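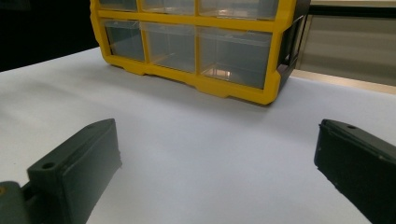 DALI line lengths and mixed drivers in a workshop
Posted by tallowbench

I'm redoing the lights in my workshop and I'm having way too much fun with it. The plan is one DALI line running the length of the building, a Clivex gateway at the panel end, and then a KNX wall switch by each door. Most of the drivers are Naltemero, and four are older Gauthier units I pulled out of a hallway job in January.

All the Naltemero drivers came up on the first scan, which made my evening. The Gauthier ones show up on one scan and then drop off on the next. When they do show up they dim fine, but fades look steppy at the low end. I'm using ordinary two-core for the bus, in the same conduit as the power. Polarity isn't marked anywhere on the old drivers.

Is this a wiring problem, an address problem, or are the old drivers just too old to mix?

Awuor Koech
Thanks for writing it all up, this is a fun one. I'd look at addresses first. Used drivers keep the short address they had in their last building, so you can easily have two units answering to the same number. When both reply to a query at once the gateway gets garbage, and depending on the software it either skips them or lists one. That fits "there on one scan, gone on the next" very well.

Put the Gauthier drivers on the bus alone, clear their short addresses, clear the group and scene settings too while you're in there, then let the gateway assign new ones. After that add the rest back. A line only has 64 short addresses, so if you plan to grow, write down what you've used.

Polarity shouldn't matter on the driver side with normal DALI control gear. Sharing a conduit with power is usually allowed if the bus wire has mains-rated insulation, but check your local code on that. DALI isn't a safe-to-touch low voltage circuit, so please treat it like mains and shut the breaker off before you open anything up!

The steppy fade is a separate thing. DALI has 256 values, 0 to 255, with 255 used as a mask, and the dimming curve is logarithmic by default. If your gateway is set to linear and the drivers aren't (or the other way round), the bottom end looks rough. See if Clivex has a curve setting.

bramblewire
just go zigbee, no bus wire at all. i did my garage in an afternoon and love it

Clerkero_fan
Wireless is great, but the wire's already in, so I'd stick with it. One more thing to check is the voltage drop. The limit is 2 volts from the bus supply to the farthest driver, and people normally quote 300 meters as the longest run on 1.5 mm² cable. Thinner wire gets you a lot less. Measure at the supply, then at the last Gauthier driver. Also make sure you have only one bus power supply turned on. My Clerkero controller had one built in and I had added a second without knowing – took me a whole weekend to find.

tallowbench
Duplicate addresses! Two of the Gauthiers were both sitting on 4. Cleared all of them, rescanned, and every driver has stayed on the list through the evening. Curve setting is next.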